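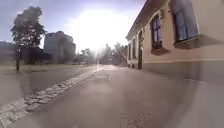 Which should be settled first when comparing two grippers on the same arm, the test objects or the controller settings?

The test objects should be settled first. Controller settings such as closing speed and force limit can then be chosen for each gripper against the same fixed set of objects, and the results remain comparable.

Posted in: Automation Help > Grippers, Arms and End Effectors
November 2020, by Lærke Østergaard

I should like to add some detail to the short exchange at the top of this page, as our department is now preparing a trial of this kind and the order of work has been the subject of some disagreement.

We have one six-axis arm and two candidate grippers. The first is a Karner parallel-jaw unit with an electric drive. The second is a Lanavo adaptive unit with three fingers. Both are to be considered for sorting returned household goods, which arrive in mixed bins and vary a good deal in shape and stiffness. The arm is run from a Damgaard controller, and the camera is mounted above the bin on a fixed bracket – we do not have a wrist camera and there is no budget for one this year.

Our draft plan allows 1,000 grasps for each gripper. I would be grateful for advice on three matters. The first is whether the grasps should be run in one block per gripper or alternated. The second is whether the same force limit must be used for both units. The third is how to record an object that is lifted and then dropped before it reaches the tray. My colleagues favour counting it as a success for the gripper and a failure for the arm, and I am not persuaded.

Tags: gripper comparison, fixed camera, force limit, test protocol

Grirbridge Applied Handling Group

Our group completed a comparison of similar scope last year, and the following is offered on that basis.

With regard to the order of grasps, we recommend alternating in short blocks if the tool change can be made quickly and repeatably. In our own trial we ran the whole of the first gripper before mounting the second. The finger pads on the first unit wore noticeably over 3,006 grasps, and the lighting above the bin had been altered by the time the second unit was mounted. We were unable to separate these effects from the difference between the grippers, and a portion of the work had to be repeated. If a full tool change is slow, four blocks per gripper would be a reasonable compromise. The camera calibration should be checked after every change, even where the bracket has not been touched. The offset between flange and fingertip will differ between your two units, and an error there looks very much like poor grasping.

With regard to force, a common limit is not required and may be misleading. A parallel jaw and a three-finger unit distribute load differently, so the same figure on the controller does not mean the same pressure on the object. We would suggest a brief tuning stage for each gripper, using objects that will not appear in the trial itself, after which the settings are frozen and written into the test record. Both grippers should be given the same amount of tuning time.

With regard to dropped objects, please do not divide the result between gripper and arm. We use separate columns for contact, lift, transport and release, and each is marked independently. An object dropped on the way to the tray is marked as lifted and as not transported. The transfer speed of the arm should be recorded beside it. Where most of the drops occur at the higher speed, the data will show it without anyone having to assign fault at the time.

handling_tech_09

Agree with most of the above. We only managed 1,572 grasps in total across two grippers before the project was moved along, and the result was clear enough for a purchase decision. I would spend less time on the grasp count and more on choosing the objects. Include some soft packaging and some thin flat items, as those were the ones that separated our two units.

I would also look at the cable routing on the electric gripper before you start. Ours caught on the bin edge at certain wrist angles and we had logged those as planning failures.

Lærke Østergaard

My thanks to both respondents. We will adopt the four-column record and will alternate in blocks, subject to confirming how long the tool change takes on our flange. The object list is being revised to include thin flat items, which had been left out of the draft altogether. I would still welcome comments from anyone who has used the Lanavo unit with a fixed overhead camera, particularly on whether the fingers hide the object from view during the approach.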